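5 Jul 2023

Furnthorpe Team Reports Method for Teaching Robots to Handle Unfamiliar Shapes in Simulation 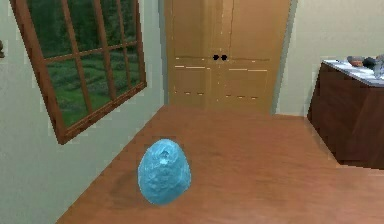
Training in rendered rooms

Furnthorpe, 5,750 words of whose annual research bulletin are devoted this year to robot handling, has published the first results of Barta, a method for preparing household robots to deal with objects of irregular shape. The work was carried out by the Furnthorpe simulation group under Tamás Deák, with evaluation led by Beverley Mapplebeck.

Robots that work in homes are commonly trained on a fixed set of models such as boxes, cups and bottles. When such a robot meets an object with a curved or uneven surface, its choice of where to take hold is often poor, and the object rolls or slips. Barta addresses the problem before a physical robot is used at all. It places a single object in a simulated room, renders the room from several viewpoints, and asks the control program to predict how the object will move if it is pushed or lifted from a given side.

Egg-shaped objects form one of the main test groups. They are produced with lumpy, mottled surfaces and are placed upright on the broad end on an open wooden floor. The rooms are furnished with windows, doors and cabinets, so that the program must learn to separate the object from an ordinary domestic background. The renderings are kept at low resolution to limit computing time.

Method

Each training round begins with a base shape supplied by Hisosel, the shape library maintained by the group. The library currently holds 188 base shapes. For each one, Barta changes the surface texture, the distribution of weight and the friction between the object and the floor. The outward appearance and the physical behavior are varied separately. Two objects that look the same may therefore behave differently when touched, and the program is expected to revise its first estimate after a light test push.

According to the report, this test push is the main difference between Barta and the group's earlier method, Roter. Under Roter, the program selected a grasp from the rendered view alone and received a score only after the lift had been completed. Under Barta, it may push the object once, compare the resulting motion with its prediction, and then select a grasp. The push is limited in force and distance so that the object is not moved out of reach.

"A single view says a good deal about the outline of an object and very little about where its weight lies," said Deák. "The push gives the program one more piece of evidence at low cost. We wanted to know how much that one piece of evidence is worth, and we now have a figure for it."

Results

The evaluation was completed in May. The program was trained on 800 simulated rooms and then tested in 300 rooms that had not been used in training. All test objects were likewise new to the program. A trial was counted as successful if the object was lifted clear of the floor and held until the end of the trial without slipping.

With the test push enabled, the program succeeded in 89 percent of trials. The gain over Roter was largest for objects with a narrow top and a wide base, where the earlier method tended to choose a grasp too close to the tip. For flat-sided objects the two methods performed at nearly the same level, and the report does not recommend the additional push for such objects, as it lengthens each trial.

Changes to the room itself had a limited effect. Moving furniture or replacing the view outside a window rarely altered the chosen grasp. Shadows were a more frequent source of error. In several of the failed trials, the program treated the soft edge of a shadow as part of the object and placed its first push too far to one side. The group has since added further variation in lighting to the training rooms, and the effect of that change will be reported separately.

"We kept the scoring rules strict and fixed them before the first test was run," said Mapplebeck. "A lift that ended with the object sliding was recorded as a failure, even where it might have been acceptable in practice. Readers should be able to compare these results with later ones without having to adjust for a change in the rules."

Limits of the study

All results were obtained in simulation. The report states that contact between a gripper and an uneven surface is difficult to model precisely, and that success rates on physical equipment should be expected to be lower. The present version also assumes that the object is rigid and stands alone on a level floor. Soft objects, stacked objects and objects resting against a wall are outside the scope of the study.

The group also notes that the method depends on the object being safe to push. Thin glass or open containers of liquid would require a different procedure, and no such objects were included in the tests.

Next steps

A second phase will transfer the trained program to a physical arm in the Furnthorpe laboratory. Printed copies of selected Hisosel shapes, weighted internally to match their simulated counterparts, will be used for the comparison. The same scoring rules will apply.

The room models, the Barta training settings and the full table of results will be made available to other research groups on written request to the Furnthorpe simulation group. Requests should state the intended use and the name of the responsible researcher.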